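The board was supposed to be the easy part of our project. We took it on in the second week because the published kits we looked at cost more than our 800 dollar budget would cover, and because everyone agreed that a board with pegs, plates and a few round parts could be drawn in an afternoon. This report covers the board and its blue parts, and whether they make a fair assembly task. I am not convinced they do. 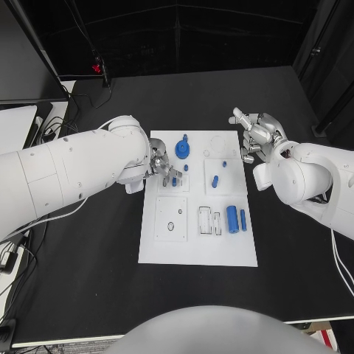

**Plarnville Technical College — Assembly Task Group**
October 28, 2019

## What is on the board

The board is white and rectangular, set on a black tabletop. The parts are blue, so they stand out well against it. The gear-shaped part has a small post on top to hold on to, and I think it is the best thing we drew. The small pegs are the worst. One standing alone on the board looks like almost nothing, and a first-time user has little reason to guess that it matters.

## Claims we should drop

Our proposal said the Kotian layout would be "self-explanatory." We tried it on 31 students with no instructions. Most asked where to start. The proposal also said that part order would not affect the result, which we never tested, and I would take that sentence out.

We logged 438 placements by hand for the Brirar parts list. The log mixes dropped pegs with pegs put in the wrong plate, so it can't tell us which mistake is more common. A bigger log kept the same way would have the same problem. 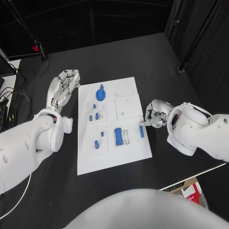

*Fig. 2. The board with blue parts and raised white plates. The faint circle at upper right marks an empty position.*

## Markings

The outline on the board is too faint. It marks a place for a part, but a user has to be looking for it already. Two of us wanted darker lines and two thought that would give the answer away — we settled on faint ones without trying the other kind.

The big rectangular block needs no such help, and I doubt that it adds much difficulty.

## Before December

- Separate "dropped" from "wrong place" in the log
- Print one board with dark outlines and compare
- Make the small pegs longer
- Ask the Erkis lab for their part tolerances, as ours are guesses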